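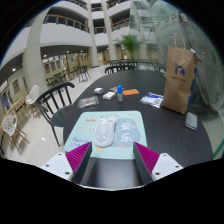 OK so the budget for the gripper kits is due and I have been putting this off since June, so this is going to be fast. We want more hand-held grippers. Two fingers, soft pads, camera on top, person walks up and moves stuff. The pads are the first line on my sheet because they are the part we buy again and again, the magenta ridged ones, and I had them down as "misc" last year. Dumb. They get their own line now. Second line is things to pick up, and I keep seeing people leave that one out completely. A perforated mouse, a mouse pad with cartoon printing on it, little boxes, a bottle with a blue cap, a paper bag with a twisted handle. Cheap, all of it, but somebody has to go get it and it has to come from some account. I put 200 for the first round of props and I expect Renato Figueroa to send it back with a question mark.

Now the quotes. Two so far. Sikelix wants 500 per hand-held unit, pads included, one spare pair. Kelemen is 1000 but that's with the mount and a case and they answer email the same day. Ilteo has not written back at all, I've asked twice. If they do I will add them here, or more likely I'll forget.

My feeling – get two from Sikelix first, run them hard, then decide. Roman Wasilewska thinks we should buy all from one place so the finger plates match and we only stock one kind of screw. He's right about the screws. I have a drawer of the wrong ones. But 1000 each when we don't even know how long a pair of pads lasts?? No.

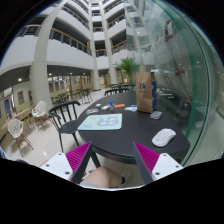 Shipping is the other thing. Sikelix charges it per box and they don't combine orders, so two units now and two later costs more than four at once. Still cheaper than four units we hate. I put in a line for shipping twice and moved on.

Stuff I left out last time and am not leaving out agian:

storage cards, a lot more than you think
chargers, one per unit, not one shared
tape
someplace to lock it all up overnight
time. Hours for whoever is holding the thing. A day of this is tiring on the wrist and people need to swap off

That last one is most of the real cost and it doesn't show up on any quote. Monddale (the spreadsheet, it's what we call the spreadsheet, long story) doesn't even have a column for it. I made one.

Also pick your surfaces before you order pads. We do a lot on dark tabletops with a bit of shine and I want to see the Sikelix rubber on flat stuff, packets and phones, before I commit to a bulk pack. They sell 19 to a bulk pack. Why 19. It's an odd number and pads go in pairs. I asked, no answer yet.

Where it stands Jul 22, 2021: two units, one bulk pack of pads, props, cards, chargers, shipping x2. Renato gets the sheet tonight. If he cuts something I hope its the case and not the pads, we can carry these in a backpack for now.

Will post the real numbers when the invoice comes in. If anybody has used the Kelemen mount for longer than a few weeks pls leave a comment, mostly want to know if it works loose.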